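Running a village shop from a spare room

When the last shop in Peltholm closed in June, the nearest pint of milk was a bus ride away in Ornden. One resident decided to open her own, in the back bedroom of her house.

"I had 113 pounds in a tin and I spent all of it on tea, sugar and biscuits," she says. "It was gone in two days."

She now opens for 20 hours a week and has nearly 15 regular customers, most of them over seventy. Orders come by phone or through the letterbox.
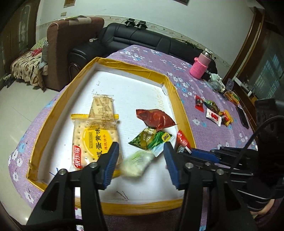 Snacks sell better than she expected. "I thought people would want bread and tins. They do, but they always ask for something to go with a cup of tea as well."

The wholesaler, Prument, would not deliver to a private house at first. She got round that by sharing an order with the Abreu café in Ornden, and collects her half by car.

Will she look for proper premises? "The old shop is still empty, but the rent is silly — I'd have to sell a lot of crackers. I'll stay where I am until the spring and then do the sums again."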